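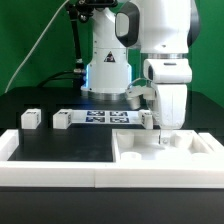
We've now had the Genia kit on the bench since August, and I'm happy to say this is the first report where I get to talk about the product more than about the shipping! You asked me for a plain answer on whether Trondby should keep paying for the review, so: yes, please, through the next round at least. The kit comes as a set of parts you lay out on your own table, plus the Balogun software that plans the moves. I like the layout a lot. The tray with the four short posts in it sits right beside the black-floored compartment, so a pick from one to the other is a short trip, and the little printed markers along the back give the software something to line itself up with. I moved the whole thing a hand's width last week (on purpose, I swear) and didn't have to touch a single setting afterward.

Now for the numbers. We've logged 538 picks up to Friday, November 15, 2019, all on the standard blocks, and we lost 2 full days to a software update that wiped our saved positions. I've written to Trasatby about it. They say a backup button is coming, and I'd like to see it before we sign anything longer. In the meantime I copy the folder by hand every evening, it takes a minute and I've stopped grumbling.

Setup is still my biggest gripe. The manual takes for granted that you've done this before, and there are six pages on licensing before you get to a single cable. Once you're past that it's pretty friendly. I had a new person running the basic program before lunch, and she'd never touched an arm in her life.

The other thing I wanted to try was tall, narrow parts with a marker on the face, held low down between the fingers. Those are a lot closer to what our own customers would bring us than the standard blocks are. 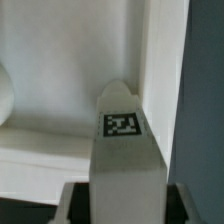 Trasatby's support desk wrote back that low grips are fine as long as the approach speed stays at the default, and that they'd like our logs once we have a full set. I'm glad to send them if you're okay with it, just let me know.

Spending is on plan. The only extra I'm asking for is a second set of fingers, so we can keep going while the first one is off being cleaned. Next up is the long run with mixed parts, and I'll send you the log as soon as I have it.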